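Gripper trial update: two finger sets on the cloth bench
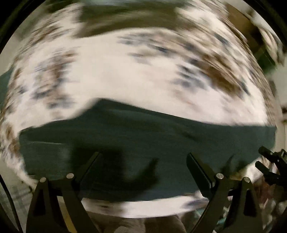

Which of the two finger sets should crews use for cloth from now on? Use the slim angled fingers for anything folded or stacked, and keep the wide padded ones for single items lying flat.

The advice comes out of the trial that Lautaro Jara ran at the Grirkside site in January. He compared the slim fingers from Prustix with the padded pair from Escobar, both mounted on the same hand-held tool and used on the same pile of household fabric. Each set got 146 picks. The job was to take hold of the top piece, lift it clear and lay it down again without dragging what was under it.

The slim fingers managed 121 clean picks. The padded pair did nearly as well on towels and pillowcases but fell behind on folded sheets, where the wide pads tended to take two layers at once. Lautaro logged a double pick as a miss even when the cloth ended up in the right place.

Most of the misses with the slim fingers had the same cause. The tips closed too high on the fold and slid off as the tool came up. Going in lower fixed it on thick fabric. On thin cotton it helped less, and we don't have a good answer for that yet. Blagoje Stoyanova has asked for a set of tips with a rougher inner face, and those should go on the bench next month.

The wrist camera gave us more trouble than the fingers did. Fast approaches blur the picture, and a printed pattern blurs worse than a plain one. A person watching the recording can usually work out where one piece stops and the next begins — the Vadidari tracking software often can't. Blagoje went through the recordings and found that slowing down for the last stretch before contact brought most of the lost tracking back. Shorter exposure also helped, but it made the shadow between the fingers so dark that the grasp point was hard to see. For now we are leaving the exposure alone and asking people to slow down.

A few points for anyone using the tool before the next update:

Check the finger screws at the start of each session. One set worked loose during the trial and 12 picks had to be run again.

Wipe the lens. Lint collects on it faster than you would expect.

Write down which finger set is fitted. Two recordings from the first morning have no label and were left out of the results.

The padded fingers are on the shelf next to the charging station if you want to try them. The pick log is in the shared folder with the recordings, and corrections to it should go to Lautaro. Blagoje is taking requests for fabrics to add to the next round, and so far the list has fleece and a fitted sheet on it.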